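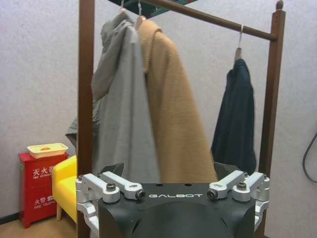

Raymonde MacPherson got rid of her closet before she got rid of any clothes. She says she would do it in that order again.

MacPherson has spent years helping people cut down what they own, first as a favor to friends and then under the name Rulosach, the one-person business she runs. Her advice for coats and jackets comes down to one piece of furniture: an open wooden rack with a single rail, standing where people walk past it.

"A closet has a door, and you close the door," she said when we spoke in June. "I had coats in there I hadn't touched since I moved. With a rack you look at them every morning whether you want to or not."

She started by taking everything out and writing it down. The first list had 276 items on it, counting scarves and gloves. The one she keeps now has 126. Outerwear was the hardest part, she said, because coats cost more than anything else most people hang up, and they feel guilty letting them go.

"People say, 'But I paid so much for it.' Fine. You paid for it. Do you wear it?"

Her own answer is a short rail: something light with a hood, something warm and knitted, something dark that works for dinner or a funeral. She does allow more than that. The limit she gives clients is eight hangers to a rail, and when a ninth coat comes home, one of the others has to leave.
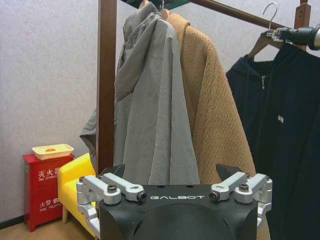 A light hooded jacket and a tan knit coat side by side on the rail.

The hangers matter more to her than I expected. She likes wooden ones with a metal hook for anything with weight to it. Thin wire hangers, she said, leave bumps in the shoulders of a knit, and a heavy knit coat will stretch on almost anything if it hangs all summer. Hers gets folded and put on a shelf when the weather turns.

"Hoods are the other thing," she said. "If the hood is pulled up over the hook, the collar gets a crease. Let it fall back by itself."

When she hangs a coat she closes the top button or pulls the zipper up a few inches so the front stays straight. Then she leaves a gap before the next one. A crowded rail, in her opinion, is where most people give up, because getting one coat off means pushing four others aside.

Not all of her clients agree with her. Theresia Pichler, who hired her last year, kept her closet and put a rack next to it. Pichler told me the rack now holds what she is wearing that week, and the closet holds the rest.

"Raymonde thinks I cheated," Pichler said. "I probably did. But I find my jacket in the morning, and I used to be late every day looking for it."

MacPherson laughed when I repeated this. She said she has stopped arguing with people about closets as long as the rail stays clear. 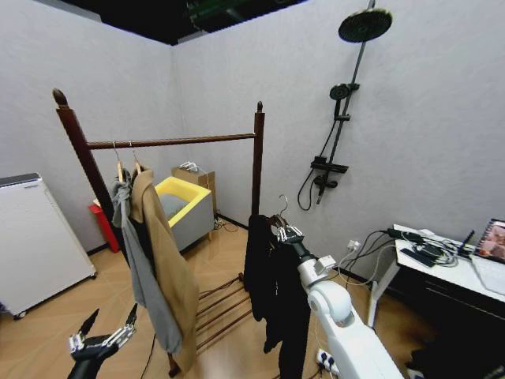
She is stricter about the bottom of the rack. Many have slats down there, and people treat them as a shelf for bags, shoes and packages that need to go back. She asks clients to leave the slats bare for the first month. After that, one pair of shoes is allowed, two if the coats are short. A long coat needs the room underneath, she said, and the hem collects dust if it rests on anything.

Placement is mostly common sense. She keeps racks out of direct sun, which fades dark fabric along the shoulders, and away from any doorway where a sleeve might get caught. She also tells people to give the posts a shake before they buy. If the rail moves when it is empty, it will lean once there are winter coats on it.

I asked what she does with the coats that don't make it. She gives people two weeks. The coat goes in a bag by the front door, and if they haven't opened the bag by then, it gets donated.

"Most of them never open it," she said. "One woman opened it the first night. She kept the coat, and she wears it all the time now. I was wrong about that one."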